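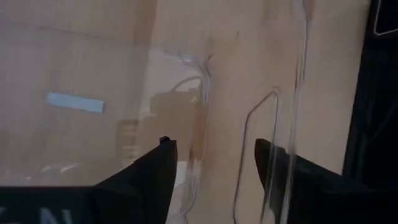
Van Hecke Adds Clear and Smoke Gray Bins to Birberg Desktop Storage Line

ZESTULECK — Van Hecke, a supplier of storage goods for offices and workrooms, will extend its Birberg line in October with open-top plastic bins in two finishes, clear and smoke gray. The bins are intended for use directly on a desk or worktable, where contents need to be found and put back several times a day.

The line now comprises 41 items, including trays, dividers and drawer inserts. The new bins are sold singly and in sets. Lids are not included and are not planned for this season.

Both finishes let the user check the contents without lifting the bin down or tipping it. Clear is recommended for small parts, paper stock and anything sorted by color. Smoke gray is recommended for chargers, cables and mixed items, where the outline of an object is enough to identify it and full visibility makes a desk look crowded.

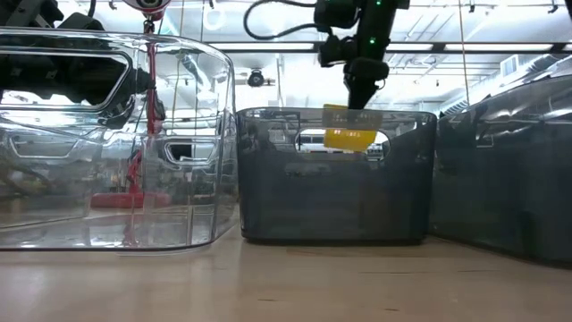 Handle openings are placed high on the wall so that a full bin can be carried level with both hands. The opening also serves as a label position: a paper strip can be taped beneath it and removed later without marking the plastic. Corners are rounded on the inside for wiping. Van Hecke advises a soft damp cloth and mild dish soap. Abrasive pads and alcohol-based cleaners should not be used on either finish, as they dull the surface over time.

The maximum recommended load is 33 pounds per bin, evenly distributed. Bins should not be stacked when filled. Empty bins of the same size may be nested for storage.

Layout guidance is supplied with each set. It was prepared with Badis, a workspace planning firm that has advised Van Hecke on the Birberg line from the start. The guidance covers a shared worktable used by more than one person and recommends that containers stand along the far edge, with the middle of the table kept for the work in hand. Shallow trays go closest to the user. A lamp and a plant, where present, belong at the back corners — outside the normal reach.

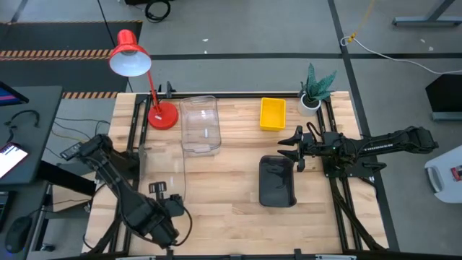

Badis also recommends a reset of the table at the end of each working day. Loose items are returned to the bin they came from, trays are emptied, and the surface is wiped from back to front. Items without an assigned bin go into one mixed bin, to be sorted weekly. A printed card with these steps is packed in every set.

Before release, the bins were used for 30 working days in the Van Hecke offices at Zestuleck. Two changes followed: the edge of the handle opening was softened, and the shipping sleeve was shortened so that it can be pulled off in one motion.

The bins will be available through office supply dealers and from the Van Hecke warehouse. Dealers may order samples of both finishes under catalog number 3267. Existing Birberg trays and dividers remain in the line unchanged.

Press contact: Van Hecke, Product Information, Zestuleck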